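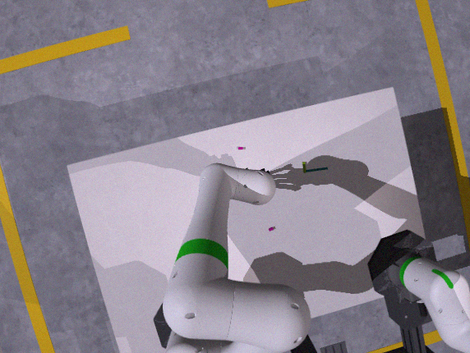 Plinia workshop, Oct 18, 2019
2 min read

Two arms over one table need house rules. Ours are short:

Keep small parts spread out — a gripper needs free space on both sides.

Stay behind the yellow floor lines while the arms have power.

Test each new program in simulation first, then at low speed.

Write changes in the log and sign. Leonora Javier checks it in the evening.

We use cookies to improve this site. Accept
2 comments · 706 shares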